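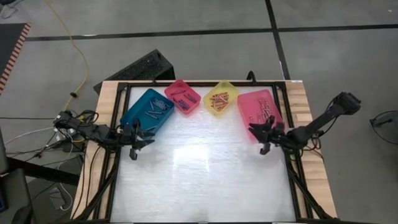
Member Software

Home Features Pricing Stories Contact

We use cookies to remember your settings. Accept | Manage

February 18, 2020

The owner of the Dravley gym has 3797 people on her books and had, until last May, a spreadsheet with a tab called "who are these". She prefers not to give her name, as some of them are still in it.

"We knew who paid," she says. "We had no idea who came. There was a man I greeted every morning for a year and he turned out to be a member of the place next door."

She moved the lot to Trustine, a booking and membership system, after a trial of Pravar that she describes as "seven weeks of my life". The switch took two evenings and a large amount of toast. Once the check-ins were matched to the payments, the new system listed 557 members who had not been in since the summer.

Her first idea was to write to all of them. Her second was to read the message beforehand. "It said 'We miss you, FIRSTNAME'. I thought, well, we can't miss them that much."

The version that went out was shorter and asked whether the class times still suited. Plenty of people replied that they never had. The evening spin class has moved by half an hour, and the instructor is said to be coming round to it.

Has anyone left as a result of being reminded they belonged? "Oh, nearly all of one family," she says. "Very polite about it. They asked if they could keep the app."

The Wallin branch changes over next. Its manager still uses a card index, and has asked for it to be left where it is.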